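Xóchitl Arriaga
Thread on the tabletop, as promised. Dry stuff, mostly wood. 1/8

2/8
Light wood-grain top, Tralell range, bought through Cledham. Order 413. Pale tan, fine grain, rounded corner. I asked for the matte oil and no stain.

3/8
Grain runs mostly left to right. Wipe with it. Going across leaves lint in the lines, and on a pale top you see every bit of it.
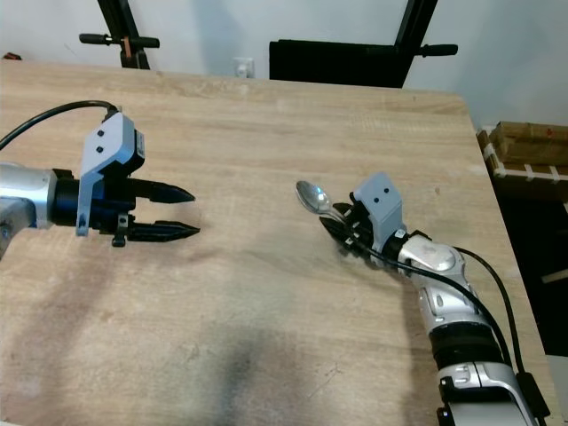

4/8
Corner radius. A square corner chips first and catches sleeves. If you cut your own, make the radius before you finish the edge and sand by hand to 100 grit, then finer.

5/8
Finish: two thin coats, a day apart. Buff off the excess after each one. Thick oil stays tacky in August and picks up dust.

6/8
Check the surface from a low angle with the light off to one side. Straight down, a pale top hides streaks. Look along the grain first, then turn and look across it.

7/8
Same top, low angle. The tone goes from soft beige to a darker blue-gray on the right. Judge color on the beige side only. I compare against the Cuautle sample card in daylight.

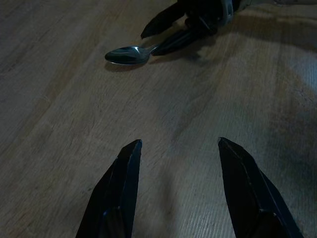

Grain on the diagonal, shadow down the right side.

8/8
Next coat is in August. Clunenent sells the same oil in smaller cans, so I'll order one of those and post the drying times.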